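Counter space with too many small appliances

Home > Kitchen > Storage and Layout
Page 1 of 1

vollville_deb
Joined: 5 years ago
Posts: 221

We moved into a rental in Vollville and the kitchen has one usable stretch of counter, 27 inches between the stove and the wall. I have a toaster oven, a two-slot toaster, a coffee maker and a knife block. There is no pantry. What would you get rid of first? My husband says the toaster. I say the coffee maker, which he disagrees with.

rkessler
Posts: 626

Toaster. A toaster oven makes toast. Slower, but it does it.

Uriddale Mike
Posts: 48

It makes bad toast. Dry all the way through before it browns. We went a year without a toaster and bought one again. Get rid of the knife block and put a magnetic strip on the wall.

vollville_deb

It's a rental so I can't drill. Has anyone used the stick-on strips?

tamsin_p
Posts: 112

I have one from Stikitport on painted drywall. Held fine with four paring knives, came down with the chef's knife on it. On tile it might do better. I wouldn't put it anywhere over a kid or a dog.

rkessler

An in-drawer knife tray is cheaper and doesn't fall on you.

Dariusz Jakubowski
Posts: 93

I would keep both the toaster and the toaster oven and change the coffee. We use a French press. It takes up the space of a jar, and it can go in a cabinet after it's washed. You need a kettle, but a saucepan works.

Our setup is toaster oven on the left, toaster right next to it, press to the right of that. The cutting board lies flat behind the toaster and a wooden spoon stands in a crock at the back. I keep a dish towel folded on the toaster oven and take it off before I turn the oven on.

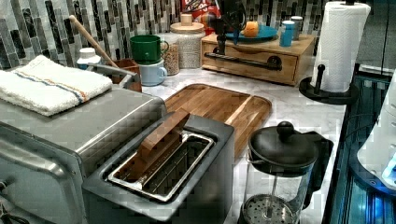
The part I would change is the board. Every time I want it I have to lift it out over the toaster, so I end up using a plate to cut bread. My wife wants it standing up against the backsplash. I tried that and it slid, so for now it stays flat.

Uriddale Mike

Put a strip of shelf liner under the edge and it won't slide.

I'd move the towel for good, though. You'll forget it one morning. My sister did and scorched a potholder.

Dariusz Jakubowski

Fair. The oven door handle is long enough to hang it on, but then it's in the way when I open the door. I'll look for a hook.

tamsin_p

Don't hang it on the door either, it's still close to the heat. Side of the fridge, magnetic hook.

rkessler

Still say one of the two has to go with 27 inches. Deb, measure the toaster oven with the clearance the manual asks for on each side. People forget that part. Ours wanted 5 inches.

vollville_deb

Measured. Toaster oven plus clearance leaves me about a foot. So the knife block is going in a drawer, the toaster stays for now, and we're borrowing a press from my mother to see if he can live with it. He asked me to say he's not happy.

Uriddale Mike

Coarse grind, or he'll be less happy.

vollville_deb

We only have the pre-ground Yáñez stuff. Is that too fine?

Dariusz Jakubowski

Check the bag. If it says drip it will work but you'll get some sludge in the last inch of the cup. Push the plunger down slowly.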